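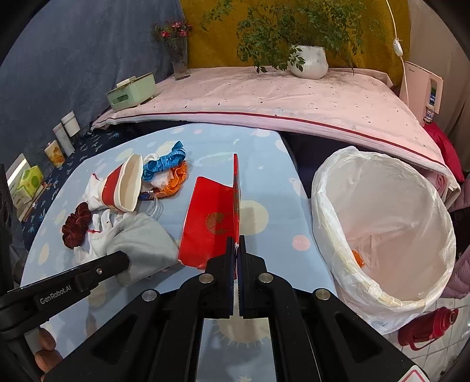

Thursday, notebook 3, right gripper fault

Logging this while I still have the order of it straight. Short version: the right hand-held unit was reporting a closed jaw while the jaw was open by several millimeters, and the recorder accepted it. Affects part of the table-clearing batch. The left unit looks fine so far.

9:40. Started the sorting and tidying task in the Ordale apartment. Both units zeroed on the bench before leaving, both passed. Task is the usual one: pick soft and thin items off the low table, trash goes in the lined bin, the rest gets grouped.

10:25. First sign of trouble, which I missed. The width readout on the right unit sat at zero for a second or so after I let go of the trigger. I put it down to display lag. Should have stopped there.

11:10. Settimio Ferraro was watching the live plot from the other room and called out that the right trace had gone flat. I opened and closed the jaws ten times in the air. Trace moved on six of those. The other four it stayed at zero for the whole cycle. Stopped recording and wrote down the episode number, 1224.

11:20. Checks on site, in this order:

Battery at 91 percent, so not a low-voltage dropout.
Swapped the data cable with the left unit. Fault stayed with the right unit.
Restarted the recorder. No change.
Power cycled the right unit. Good for a few minutes, then flat again.
Wiggled the cable at the strain relief with the jaws held half open. Nothing.
Pushed sideways on the right jaw with my thumb. Reading jumped to zero and stayed there.

The last one was repeatable. A side load on the jaw kills the reading. Straight squeeze is fine. That fits with when it shows up in the task: thin stiff things like a card get pinched at the lower edge and then the weight leans over to one side. Soft things like scrunchies and gloves don't load the jaw that way and their traces look normal as far as I've checked.

1:30, back at the shop. Took the cover off the right unit. The magnet for the angle sensor is glued to the end of the pivot shaft and the glue had let go on one side. Under side load the magnet tips away from the sensor, the field drops under the threshold, and the board sends zero. Zero is also what it sends for fully closed. So a lost sensor and a closed jaw look the same downstream. That second part bothers me more than the glue.

Cleaned off the old glue, roughed up the shaft end, reset the magnet with the slow epoxy from the Lemus kit. Clamped it. Leaving it overnight, do not use the right unit before tomorrow noon. I put tape over the trigger.

Left unit: opened it too. Glue intact all the way around. Pushed on the jaw hard, no dropout. Closed it up again.

Data. Settimio wrote a quick filter that flags any stretch where width drops to zero faster than the jaws can physically move. Ran it over the Ordale set, 3105 episodes. Almost all of the hits are from this morning, but 15 of them are from the Hota session in March, same right unit. So this has been coming on for a while and the morning zeroing didn't catch it. Zeroing only does a straight open and close, no side load, so it wouldn't.

Flagged episodes are moved to the hold folder, not deleted. The video is fine and the width may be recoverable from the jaw positions in the wrist view. Ruggiero asked for the batch by end of week. I told them it will go out short and why.

To do:

Add a side push on each jaw, both directions, to the zeroing routine. Settimio is editing the sheet.
Firmware: send an error value when the field is under threshold. Do not send zero. Needs a matching change in the recorder or it will read the error as a very wide jaw.
Recorder should beep on a dropout. Watching the plot all day isn't a plan.
Check the two spare units for the same glue. They were built the same week as the right one.
Go back through the Hota hits by eye, one at a time. I'll take the first half.
Order more magnets. We have one left, in the small drawer with the pivot pins.

4:50. Opened the first spare. Glue cracked on that one as well, magnet still seated. Tagged it and put it on the shelf with the right unit. Second spare tomorrow.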